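**Subject:** Re: [teleop-users] Recording board placement in the sim before the real cell is ready
**From:** Anong Sukprasert
**Date:** 8 February 2022

Hi Sabina, hi all,

Answers below, in the order you asked. Sorry for the delay, I wanted to go back through our own recordings first.

> Sabina Kanagaratnam wrote:
>
> We are getting ready to collect demonstrations for a board handling task. The real cell at Fatdale won't be free until April, so the plan is to drive the simulated arm by remote control now and add hand-guided demos on the real arm later. Three things I would like to hear about from people who have done it:
>
> 1. How many demos did you record before training anything?
> 2. Do you throw out the ones where the operator hesitates or has to regrasp?
> 3. Did you match the sim fixtures to the real ones, or just use plain blocks? Our designer says modeling every clamp is a waste of time.
>
> Also, is anyone mixing operators? We have two people who can drive and they drive very differently.

**1. Number of demos.** We kept 164 for the Mulano task, all teleoperated in simulation. Training started well before that, though. The first 31 were enough to show us that our camera view was bad and that the start pose of the arm hardly varied. If I did it again I would stop at 10, train something small, look at what it does, and only then book operator time. We had to redo the first batch anyway after we moved the camera.

**2. Hesitations and regrasps.** We keep regrasps if the operator recovers cleanly and finishes. Those were useful to us, especially near the fixtures, where the policy otherwise had no idea what to do after touching something. Hesitations are different. If the operator stops to think, the arm sits still, and the policy learns to sit still in the same spot. We trim long pauses with a script and leave short ones alone. Check the gripper signal after trimming. Our first version of the script cut out a close command and we lost half a day finding it.

We drop anything where the board is pushed into a clamp hard enough that the simulator starts to jitter. You will know it when you see it.

**3. Fixtures.** Here I disagree with your designer. We began with plain blocks and the operators picked up habits that don't carry over — coming in low from the side, for one, which a real clamp would not allow. Once the fixtures had their proper outlines the approach paths changed right away. You don't need threads or springs. You need the outer shape, the height, and any knob that sticks out. The same goes for the tall connectors on the board. Model those and leave the small chips as they are.

Lighting matters too if you train from images. We have one strong light in the sim and the gripper throws a shadow on the work. We left it in and now vary the direction between episodes. Before we did that, the policy was clearly using the shadow as a cue.

This is the current layout, so you can see how much detail we ended up with:

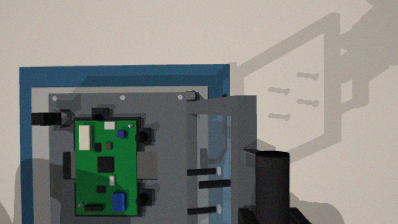
*Sim cell: board among its black fixtures, gripper at lower right.*

The clearance between the fixtures and the board is the part to get right. The rest of it, the blue frame and the table surface, could be a lot rougher and I doubt it would change anything.

**Mixing operators.** We have 2 drivers as well. One goes straight to the target and fixes the angle at the end, the other lines everything up first and then comes down. Training on both together gave us an arm that started one way and switched halfway. What helped was a written procedure, one page, that fixes the order: line up, come down, close, wait, lift. They both grumbled and then stuck to it. Speed still differs between them and that has not been a problem.

On the hand-guided part I can say less. We tried it on the real arm at Van Hecke for a short while. It felt natural for the operator, but the person's hands were in the camera view all the time, so we replayed each path without anyone near the arm and recorded the images then. That takes twice as long, so plan for it.

I can send the trimming script and the procedure page if you want them. The script expects the Warent log format — you would need to change the reader at the top.

What rate are you logging at? You didn't say, and it makes a difference for the pause trimming.

Anong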